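Kunent Hand-Held Gripper – Task Recording Tool
Mistex Automation / Handling Equipment
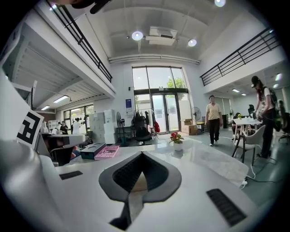 Can it fold a shirt yet? A customer comment left on this page put the question that plainly, adding that a machine able to clear a table but unable to hang up a jacket would save the household very little time.

Mistex does not claim that it can. The Kunent is operated by hand and records how people carry out everyday tasks, so that an automatic arm may later attempt them. In our June trials, an arm trained on Kunent recordings moved potted plants and books from one table to another in 87 of 100 attempts. Garments on a rack remain difficult – the same arm returned a jacket to its hanger in 23.

Supplied with the unit
Gripper with two pads
Marker for position tracking
Carrying case (Fesudeo)
Spare pads, 2 pairs

Warranty: 36 months, pads excluded

The Kunent is suited to offices, workshops and homes. It is not intended for wet work or for hot cookware. Shop-floor customers who require sealed jaws should consult the Mazza series.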